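Candden hand gripper

The Candden hand gripper is a hand-held two-finger gripper built by members of the Itton shared workshop. It records a person's movements while they do a household task, so that the recordings can later be used to train a robot arm. Work began in March, and the first complete set of drawings was released on October 6, 2019.

Construction

The gripper has two flat-plate fingers joined with bolts. Each finger carries a square black-and-white marker, from which software works out how far apart the fingers are. The camera is mounted behind them and uses a very wide lens – a choice made so that both markers stay in view at full opening. Straight lines appear strongly bowed as a result, and the recordings are normally used without correction.

Early versions followed the Szabó linkage, in which one finger is fixed. This was dropped after the moving finger was found to bind under side load. Both fingers now travel, and the build takes a practised member nearly 18 hours, excluding printing time.

Use

Most recordings made with the gripper concern cupboards and cabinets. A hinged door is a harder task than picking up a loose object, as the hand must follow an arc set by the hinges and cannot take the shortest path.

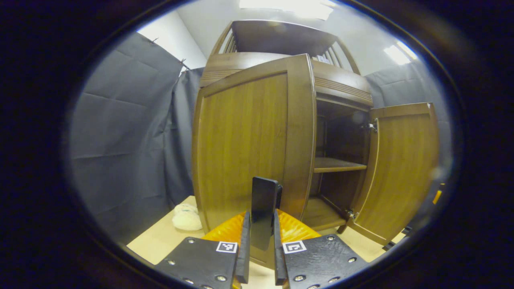 Recordings are sorted by task and checked by hand before use. The first door set held 3,227 recordings, of which 2,896 were kept. The usual grounds for rejection were a hidden marker and a break in tracking. A second set, covering drawers, was reduced to 2,078 after the same check.

Variants

The Cususano variant uses a shorter handle and moves the battery to the user's belt. It is lighter at the wrist but needs a trailing cable, and the two versions do not share a mounting plate. Recordings from one can be used with the other once the camera offset has been measured again.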